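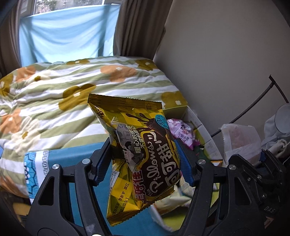 Valquíria Furtado, Emerson Coutinho and Meenakshi Amin
Final report, Consumer Behavior, Section 2
Instructor: Marcelino Magalhães
7 February 2019

What People Eat When They Say They Are Skipping Lunch

Our group set out to learn how students at the Ercombe campus feed themselves between the late morning and late afternoon classes. The official answer is the cafeteria. The cafeteria closes at 1:30, and the late morning lecture in the Brito building lets out at 1:25, on the far side of the parking lot.

We handed out a one-page survey and got 128 back. One was filled in entirely with drawings of a horse, so the results below use 127.

Of those, 64 students said they had skipped lunch at least twice in the past week. We then asked the same people to list everything they had eaten between noon and four. Only six left the space blank. The other 58 listed chips, crackers, cookies, or some mix of the three, and one person added "soup (cold)" without further comment.

This caused a disagreement in our group. Emerson felt that a bag of chips eaten at 2 p.m. is lunch. Meenakshi felt that it is a snack no matter how sad you are when you eat it. We settled on "packaged midday food," a term we regret, and used it in all the tables.

Price mattered less than we expected. When we asked why they picked what they picked, most students wrote something about distance, and several named the exact vending machine. Very few mentioned taste. The packages are small and easy to open, and you can eat out of one while walking, although the library has views on that.

Our survey has some weak points. We handed it out next to the vending machines, which Raíssa Paiva pointed out during the class presentation, in front of everybody. We also never asked about breakfast, so a student who ate four eggs at eleven looks the same in our data as one who ate nothing.

We would like to repeat the survey in April, this time at the bus stop, with a question about breakfast and less space for drawing.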